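Diagnosing a gripper that fails to attach at load in a simulated tabletop cell

Applies to Vadis scene files loaded in the Nillex simulator. Last revised October 9, 2023.

Symptom: the scene loads without an error, the arm moves to its start pose, and every grasp on the tabletop objects fails. The log reports the gripper as open and ready. Joint states are normal. The planner returns valid paths, so the fault is easy to mistake for bad grasp poses.

Before changing any grasp parameters, pause the simulator at step 0 and look at the wrist. A flange with no tool on it means the fixed joint between wrist and gripper was never built.

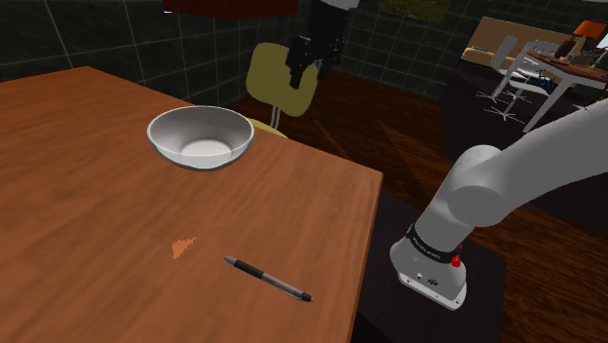 Start pose, paused. The wrist flange at right carries no fingers.

A gripper model elsewhere in the view does not rule this fault out. Check the flange itself, then work through the steps below.

1. Open the scene tree and expand the arm down to its last link. The gripper base should be listed as a child. If it is listed under the world root, go to step 2. If it is absent, the model path is wrong and the rest of this page does not apply.

2. Open the scene file and find the attach block. Compare the parent link name with the name in the arm description, character by character. The Kuvell converter changes hyphens to underscores in link names and leaves the attach block alone. A mismatch produces a warning at line 19 of the load log -- not an error -- and loading continues.

3. Correct the name and delete the cached scene. Reloading without clearing the cache brings back the old tree.

4. Reload, pause at step 0, and check the flange again.

5. Run 20 open and close cycles with the arm held still, then 3 grasps on the bowl.

Discard any episodes recorded while the fault was present. Reshma Motaung found it in a Barroso batch of 1000 episodes, all logged with a gripper state of "ready" and no contact events.

To stop a repeat, set strict_attach to true in the loader settings. A missing parent link then halts the load.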